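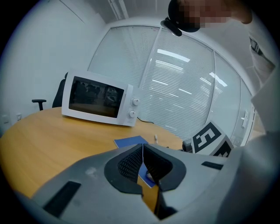
Renata Henríquez asked us whether she could skip the first-use section if she had owned a microwave before, and our answer to her is the same as our answer to you: please don't, it's short, and the Zekstead has a few habits of its own.

Kerkotum Kitchen Guides > Zekstead Microwave > Setting Up > Before You Cook

2. Finding a spot and heating for the first time

Welcome back! By now you have the oven out of its carton and the packing sheets cleared away, so let's get it settled in. Take your time with this part — there's no prize for finishing early, and a well-placed oven will be a much happier one.

1. Choose a flat, steady surface that can bear the weight of the oven and whatever you'll be putting in it. A table is every bit as good as a kitchen counter.

2. Leave 2 inches clear on each side and 12 inches clear above the top. Warm air needs somewhere to go.

3. Open the door and look for loose tape or foam. Wipe the inside with a soft damp cloth, then dry it.

4. Set the roller ring in its groove and lay the glass tray over it. Give the tray a gentle turn by hand. If it wobbles or scrapes, lift it off and seat the ring again.

5. Plug the cord straight into a grounded wall outlet. Please don't use an extension cord, even a good thick one.

6. Put a microwave-safe cup of tap water on the tray, close the door until it clicks, and heat on high for 2 minutes.

7. Open the door and touch the water container with care, using a mitt. The water should be hot.

NOTE: You may notice a faint smell during the first few uses. It fades by itself, and opening a window helps it along.

NOTE: If the water is still cold, check that the door is fully shut and try once more before turning to page 53, where Cengiz Uysal has put together our troubleshooting chart.

CAUTION: Never run the oven empty.

CAUTION: Keep the cord away from hot surfaces and don't let it hang where a child or a curious cat could pull on it.

CAUTION: Do not peel off the pale gray cover on the inside wall. It looks like packing material, but it belongs there.

Once the water test has gone well, pour the water out, wipe up any steam left on the door, and go on to Section 3, Choosing a Power Level.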